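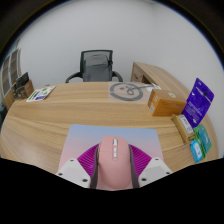
The pink mouse and its mat at one of the shared desks.

Shared desks: what stays out and what gets put away

The shared desks on the Vurside floor have been open to everyone since May, and most people have now used one at least once. Aishwarya Palaniappan has been collecting comments from the sign-in book and we went through them together last week. Most were short. A good number were about mice.

When the desks were set up we bought plain black mice for all of them, and they kept wandering off. People picked one up with their laptop, took it into a meeting and left it there, or took it home in a bag and forgot. By the end of the summer there were desks with two mice and desks with none. Telma Fuentealba suggested buying ones that nobody could mistake for their own, and that is how we ended up with pink. They have white buttons and a scroll wheel like any other mouse, and they work with all the laptops we issue.

The mats came in the same order. They fade from pale blue to pink, and opinion is divided. Ulises Bustos has asked for it to be recorded that he prefers the old grey ones. The old grey ones are in the cupboard by the lift if anyone else feels the same way, but please put the other mat back on the desk when you finish.

Mice and mats stay on the desk overnight. You don't need to lock them away or hand them in. If the mouse is dead, swap the battery from the box on top of the printer and put the old one in the tub next to it. If a new battery makes no difference, ring Uriel Figueroa on extension 3676 and leave the mouse where it is with a note on it.

Papers and small things

Several comments were about papers left behind. A sheet or two on the far side of a desk doesn't get in the way, but the next person has no idea whether it matters or not, so it stays there for days. Please take your papers with you. If you find some, put them in the wire tray by the door. The tray is emptied at the end of each month and whatever is still in it goes for shredding.

The same goes for packets, snacks and anything else that comes in a bag or a box. We're not banning food at the desks. Damián Herrera did ask for that, and he has a point about crumbs, but most people who wrote in were against it. Food can be on the desk while you are. At the end of the day it goes to the kitchen or home with you. Unopened packets can go on the open shelf in the kitchen, where anyone can help themselves.

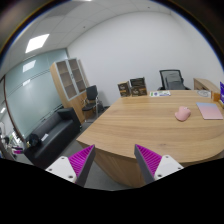 Looking after the desk tops

The desk tops are wood and they mark. Two have rings on them already from hot mugs. Coasters are on order from Trarkley and should be here before the end of the month. Until then, a folded paper towel will do.

For cleaning, use a damp cloth and then a dry one, going along the grain. Please don't use the spray from the kitchen, as it leaves a dull patch that is hard to shift. If you spill something, wipe it up straight away and check underneath the mat as well - liquid gets under there and sits.

We asked Cabral what it would cost to have the worst two tops sanded and oiled again. The quote came to 990 for the pair, with 6 days when the desks couldn't be used. We have decided to leave it for now and look at it again in the spring.

Chairs and cushions

The mesh chairs go with the desks and should stay with them. You can change the height with the lever on the right. Cushions are fine, whether yours or one from the store room, and you can leave one on the chair if you will be back at the same desk the next day. Otherwise take it with you or put it back in the store room. Two that had been left for weeks are with Telma, so ask her if you are missing one.

Booking

Booking is still done in Listine, under Rooms and Desks. You can book up to two weeks ahead. If your plans change, please cancel, even on the morning itself. We passed 1000 bookings at the end of October, and a fair share of those were desks that then sat unused all day while other people were looking for somewhere to work.

Further comments can go in the sign-in book or to Aishwarya.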